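Notizbuch Werkstatt Textil, Februar
Eintrag 3, Vormittag

Thema: Tischdecke mit Mondrian-Druck, Auflage auf dem Arbeitstisch, Zustand und Pflege.

Ausgangslage: Die Decke kam gefaltet aus dem Lager Wadham, Lagernummer 454. Faltkanten deutlich, längs stärker als quer. Gewebe laut Lieferzettel Baumwolle, Leinwandbindung, Druck einseitig. Lieferant Trimora, Artikel 3434. Auf dem Zettel steht keine Angabe zum Einlaufen, deshalb vor der ersten Wäsche Kontrollmaße mit Heftfaden markiert. Abstand der Marken im Protokollblatt, nicht hier.

Bügeln: linke Seite, Stufe zwei, ohne Dampf begonnen. Längsfalten gingen so nicht heraus. Danach mit feuchtem Zwischentuch, deutlich besser. Die schwarzen Balken nehmen Hitze anders an als die weißen Flächen und glänzen bei direktem Kontakt leicht. Also rechte Seite gar nicht bügeln, auch nicht kurz zum Nachziehen. Eine Reststelle an der Querfalte ist geblieben, stört nicht.

Auflegen: An den schwarzen Streifen ausrichten, nicht am Saum. Der Saum läuft gegenüber dem Druck schief. Solís hatte zuerst nach dem Saum gelegt, dann stehen alle Linien schräg zur Tischkante, und das fällt bei diesem Muster sofort auf. Zweiter Versuch mit einem senkrechten Streifen als Bezug, von der Mitte nach außen glattgestrichen. 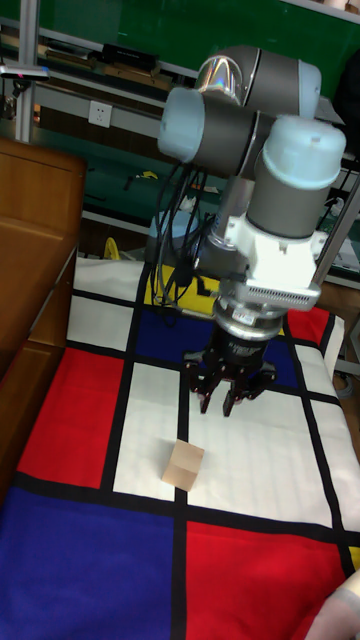 Abb. 1: Decke auf dem Tisch. Vorn Blau und Rot mit schwarzem Trennstreifen, Gelb weiter hinten.

Farbflächen: Blau und Rot decken gut, Gelb ist am dünnsten gedruckt, im Gegenlicht scheint das Gewebe durch. Für die Abreibprobe deshalb drei Stellen am Überhang: Rot, Blau, Schwarz. Weißes Baumwollläppchen, erst trocken, dann angefeuchtet, gleiche Hubzahl. Trocken kein Abrieb erkennbar. Angefeuchtet bei Schwarz ein grauer Schleier, bei Rot ein Hauch Rosa, Blau sauber. Läppchen beschriftet und in die Mappe geklebt.

Folgerung für die Wäsche: getrennt, kalt, Feinwaschmittel von Wernisent ohne Bleiche. Erste Wäsche mit Farbfangtuch. Nicht im nassen Zustand gefaltet liegen lassen, sonst zieht das Schwarz in die weißen Felder. Bis zu 2 Wäschen abwarten, dann Abreibprobe an denselben Stellen wiederholen.

Saum: Ecken einfach umgeschlagen, eine davon offen. Handstich reicht. Montes möchte stattdessen Briefecken nähen und den Saum gleich am Druck ausrichten. Wäre sauberer, kostet aber an der schiefen Seite einen Streifen Stoff und damit Überhang. Noch nicht entschieden.

Lagerung künftig gerollt, Druck nach außen, Seidenpapier dazwischen. Papphülse muss länger sein als die vorhandene.

Offen:
Kontrollmaße nach der ersten Wäsche eintragen (Solís)
Muster für Briefecke an Reststoff (Montes)
Bei Trimora nach Druckverfahren und Fixierung fragen
Lagerkarte 454 ändern: gerollt statt gefaltet

Gez. E. Montes, M. Solís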